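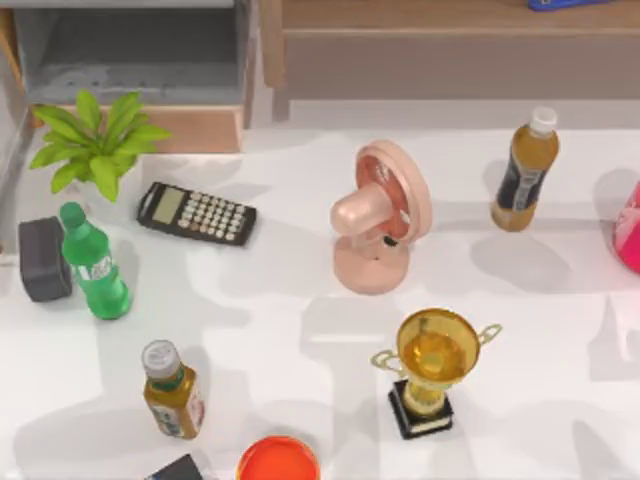

Benedikt Reisinger said I should just sell the house and be done with it, and he said it with his mouth full, leaning on my aunt's stove like he'd paid for it. Who keeps a house in Tresturberg? The bus hardly goes there anymore. The bakery is shut. You'd be lonely by Christmas.

I told him I was only there to sort her things. Which was true when I said it.

My aunt Koller (we all called her by her last name, even my mother, even at birthdays) left me the house, the plum tree, and a letter that said I had to find the key to the piano before I did anything else. No please. She never said please in her life. The piano stood in the front room with its lid locked down, and I could not remember ever hearing it played, although I'd spent every summer in that house until I was 16.

So I looked for the key. I looked in the sugar, in the boots, in the pockets of all her coats. I found a ticket for the Cliston ferry and a whole drawer of string. I took everything out of the cupboards and put it wherever there was room, and then of course I couldn't get anything done because every single thing had to be picked up and thought about. Do you know how long it takes to think about a cheese grater that used to be in your childhood? Forever!

Benedikt came by in the afternoons to help. He lived two doors down and he was no help at all. He sat. He played with things. He told me stories about Koller that I hadn't heard, like the time she threw a bucket of water at the man from Skorex who came to sell her new windows, and then married him.

"She was never married," I said.

"For one winter," said Benedikt. "You were small."

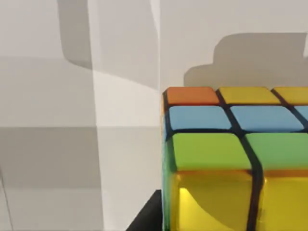
One more thing to pick up and think about.

I stopped sorting after that and made him tell me the rest. The man's name was Anton and he played the piano, not very well, but loudly, and with the windows open. People used to complain and then hang around by the fence anyway. In December he took the ferry over to Cliston to see his brother and he stayed there. No quarrel that anybody heard. Koller locked the lid and planted the plum tree, and when Benedikt asked her about it she said the piano was out of tune.

I didn't like that story. I'd had her down as somebody who had simply come out that way, all elbows, from the day she was born. I had to go and stand in the yard for a bit.

Here's what I should have seen sooner. She wrote that I had to find the key, but she never wrote that it was in the house. I went and got the letter out again and read it at the kitchen window, and there was a number at the bottom that I'd taken for part of the address - 601, in her square handwriting, underlined. The house is number 2.

"Is there a 601 anywhere in this town?" I asked.

Benedikt stopped chewing. "There's hardly a 100," he said. Then he thought some more, and he went a bit pink, and he said there were the lockers at the ferry landing.

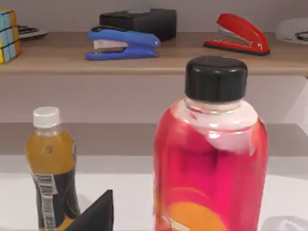
Something pink, with the cap on.

We drove down in his car, which smelled of dog, although he hasn't had a dog for years. It was raining the whole way. I kept turning the old ticket over in my hand and not saying anything, and he was humming, and I only noticed near the landing that it was probably one of Anton's tunes. The lockers were at the back of the waiting room, dented and painted green. Number 601 was on the bottom row, so I had to kneel on the wet floor like I was praying.

It wasn't locked. The key was inside, tied to a loop of string (of course, string), and under it was a ticket to Cliston. One way, never punched. She had bought one for herself, you see. She'd bought two, really, the one in the coat pocket and this one, years apart by the look of them, and hadn't got on either time.

"Well," said Benedikt. He helped me up. "She might have told me."

"Would you have gone with her?"

He said he got seasick, and went out to start the car.
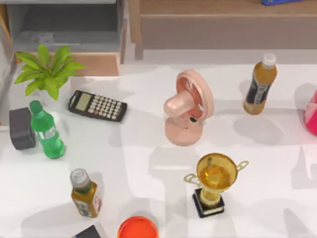 TRESTURBERG, October 3, 2022

Dear Mama,

I know you want to hear that the house is up for sale, so sit down. I opened the piano. It is terribly out of tune, she wasn't lying, and three of the low keys don't make any sound at all. There's a man in Cliston who fixes them and he is coming over on the morning boat. I asked his name on the phone and he said Anton's nephew would do, everybody calls him that.

Benedikt wants to know if he can leave his chair here. I said yes. Please send my winter coat, the brown one, and look in the pockets first.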